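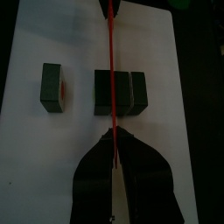
**¿Qué hacéis con los juguetes cuando los niños ya no juegan?**

**marujita_sinplaza** · 5 de agosto de 2018

Hola a todos, os leo desde hace tiempo pero casi nunca escribo. Nos mudamos en otoño a un piso bastante más pequeño (tercero sin ascensor, para más alegría) y tengo 9 cajas de juguetes en el trastero. Los míos ya son mayores y no han abierto una caja de esas en años, pero es decirles que las voy a regalar y se ponen como si les vendiera el riñón.

Hay de todo: construcciones, cocinitas, animales, puzles a los que seguro que les falta media pieza, y una granja Sowerby que era de mi madre, de 1966, con la caja hecha polvo pero todavía con caja. Mi marido dice que todo a la basura menos la granja. Yo digo que ni hablar. ¿Cómo lo habéis hecho vosotros?

---

**tejon_de_guardia**

Una caja por hijo. Lo que entre, se queda, lo que no entre, fuera. Y que elijan ellos, que si eliges tú te lo recordarán en todas las cenas de Navidad. En casa usamos las medianas de Solport, las de tapa con cierre, y llevan ya dos mudanzas sin romperse.

---

**lacasaporlaventana**

> Una caja por hijo

Uf, yo no podría. Con el pequeño igual sí, pero la mayor tenía una casa de muñecas que ella sola ya ocupaba más que la caja. Y no me veo diciéndole que se quede con el tejado y tire el resto, jajaja.

Yo lo vendí casi todo por Zikeo el año pasado. Saqué 42 euros por un lote de bloques Brovincombe que pensaba que no valían nada. Eso sí, paciencia infinita con la gente que te pregunta si se lo llevas a casa, si se lo rebajas, si se lo guardas hasta que cobre...

---

**nuncatiro**

A mí lo de vender me da mucha pereza y un poco de pena. Mis sobrinos juegan con las construcciones que usé yo de pequeño y eso no lo cambio por 42 euros ni por más. Los trenes de madera, los bloques y los animales aguantan lo que les eches. Lo de pilas ya es otra historia: abrí un perrito que ladraba y por dentro estaba todo verde y comido. Antes de guardar nada, ¡fuera pilas!

---

**tejon_de_guardia**

@nuncatiro muy bonito, pero tú tienes trastero. Ella se va a un tercero sin ascensor. Guardar por si algún día hay nietos es pagar metros de piso por un «por si acaso».

---

**nuncatiro**

Y tirar para luego volver a comprar lo mismo en plástico peor, ¿eso qué es? Además ha dicho 9 cajas, tampoco es un almacén.

---

**pilar_y_media**

Haya paz. Yo hice una cosa intermedia y estoy contenta. Lo saqué todo y fui poniéndolo encima de una superficie clara para ver bien las piezas, que en el fondo de una caja parece que hay el triple. Luego foto a cada montón, y las fotos al grupo de la familia con un plazo de 2 semanas para pedir cosas. Lo que no pidió nadie lo llevé a la ludoteca del barrio, que además me aceptó los juegos incompletos porque los usan para manualidades.

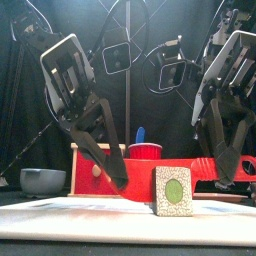
*El mueble rojo de cajones y compañía, sobre el tablero blanco.*

Mi hermana pidió el mueble a los cinco minutos, y eso que llevaba años diciendo que no quería trastos de nadie.

---

**lacasaporlaventana**

Me encanta ese rojo. Si tu hermana se arrepiente, ¡me pongo a la cola!

---

**marujita_sinplaza**

Qué rapidez, gracias. Lo del plazo me lo copio, porque aquí el problema es que decimos «ya lo miraremos» desde junio. Una duda: ¿la granja la limpiaríais? Los animales tienen la pintura un poco saltada y hay una vaca con la pata pegada con algo amarillo que no sé ni qué es.

---

**nuncatiro**

Brocha seca y poco más. Nada de alcohol, que se lleva la pintura. Y la pata déjala como está, el pegamento de tu madre también tiene su historia.

---

**tejon_de_guardia**

En lo de la brocha coincido, apúntalo en el calendario. La pata yo sí la repasaría, que esa vaca no sobrevive a una escalera de tres pisos.

---

**marujita_sinplaza**

La vaca se viene en el bolso, conmigo. Mañana bajo al trastero con los dos y os cuento cuántas cajas suben otra vez.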